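4.2 Rules for Approaching Doors and Cabinet Fronts

The handling rules adopted in the Tinis program apply from the moment an arm leaves its rest position, and they cover simulated trials as well as work on hardware. An earlier draft by Van Rooij left the approach phase to the operator's judgment. The present version sets limits on it, and a trial that exceeds them is recorded as a fault even when the task itself is completed.
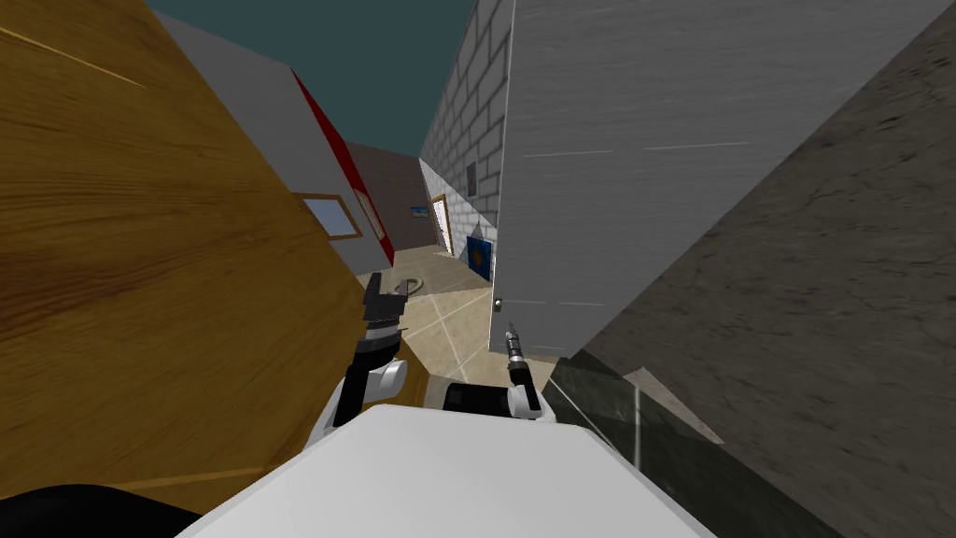

Figure 3. Simulated trial, two-arm robot, right gripper near the knob.

Rule 7 limits fingertip speed to 70 mm/s once a gripper is within 100 mm of a fixed part. The limit is the same for both arms, including an arm that has no assigned target. Small hardware calls for particular care: with a knob such as the silver one in Figure 3, set near the edge of a much larger smooth surface, a small error in position can bring the fingers against the surface itself. Loose objects on the floor, like the gray ring in the same figure, must be entered in the trial record before motion begins – a step that was often skipped under the Skavuvura procedure.

Rule 8 requires 2 reviewers for each recorded fault. In the Vestudside set of 889 trials, the reviewers worked separately and compared their entries only after both records had been closed. Disagreements were referred to Fenna Van Rooij for a final ruling.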